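From: Lilian Langat
To: temberg-dyers
Date: Sep 30, 2020
Subject: Re: [temberg-dyers] madder keeps going brown on me

On the Temberg list, Puvton wrote:

> I have tried madder on wool four times now and every skein comes out
> the color of a brick that has been left in a ditch. Alum mordant,
> ground root from Halvorsen, tap water, big enamel pot. I bring it up
> to a simmer and hold it there for an hour. The first skein was the
> best of the lot and that one I forgot on the back of the stove with
> the heat barely on. Is it the root? Is it my water? I want a real red
> for a pair of mittens and I am close to giving up and buying it.
>
> Also, does anyone still have the handout on exhaust baths? The link
> on the old page is dead.

Oh please don't give up, you are so close! You answered half your own question in there - the skein you forgot on low heat was the best one. Madder has a whole crowd of colors in it, and the browns and dull oranges come out more and more as the bath gets hotter. A simmer is too much. I keep mine at the point where I can see a bit of steam and no bubbles at all, and I use a candy thermometer clipped to the side so I'm not guessing.

I'd bet your root is fine. I've used the Halvorsen ground root since last December and had lovely reds from it, and some very odd salmon pinks too, all my own doing. Tie it up in an old nylon stocking if you haven't been (the gritty bits are miserable to shake out of wool) and let it soak overnight in lukewarm water before the yarn goes anywhere near it. Then put the wetted skein in cold, bring everything up slowly, take your whole afternoon over it, and leave it in the pot overnight after you turn the burner off.

Water is the other thing. Mine is hard as nails and madder loves that. If yours is soft, add a pinch of chalk to the pot. I mean a real pinch the first time, you can always add more.

I got so excited writing this that I went and pulled out my notebook. Skein number 198 is the one I'd frame if I could frame yarn. Plain Talico two-ply, alum at my usual strength, root at the same weight as the dry wool, chalk, low heat, overnight in the pot. It came out a warm clear red, and it's still the first thing people pick up when I lay my yarn out. Skein 197 was the same yarn, same root, same day, and I let it boil while I was on the phone with my sister. Ditch brick! So you are in good company.
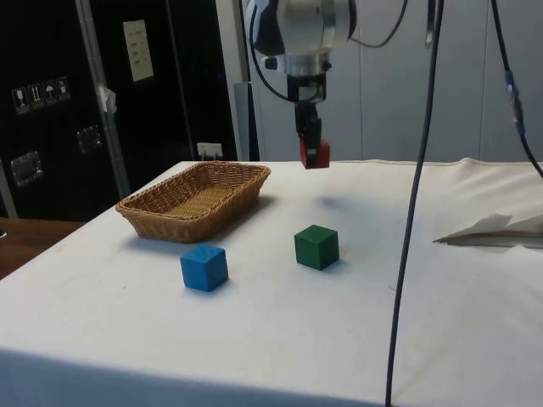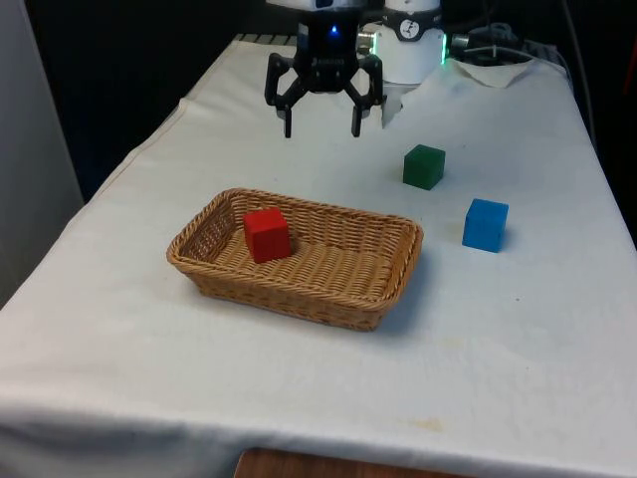
When you judge a red, please wait until the wool is fully dry, and look at it next to something else. Wet yarn always looks darker and richer than what you'll end up with, and a madder skein alone on a table can fool you in either direction. Try it against a white cloth and then against plain wicker, like the honey-brown tray with the red cube in it, and see which way your eye goes. On white I notice every bit of orange. Against basket colors the same skein seems cooler to me, and I stop fussing over it. If you're planning stripes in those mittens, lay the other colors down too before you decide your red is wrong.

About exhaust baths, yes, keep the pot going! After the first red comes out there is so much left in there. I got seven skeins from one pot last winter, going from red to coral to a peach so pale my mother thought it was undyed. The late ones are gorgeous with gray. Don't throw the root out between skeins either, just squeeze the stocking and put it back in.

The handout is still around. It's number 3170 in the list archive, and there's a corrected version at 3267 with the alum amounts fixed, so use that one. The first version has you weighing the alum against the wet wool and you'd be putting in far too much. Sticky yarn, ask me how I know.

One question back to you - are you scouring the wool first? You didn't mention it, and if there's any spinning oil left the color goes on in patches. Send us a picture of all four skeins when you get a chance, the brown ones too. I have a soft spot for them and they overdye with indigo into the nicest dark plum.

Lilian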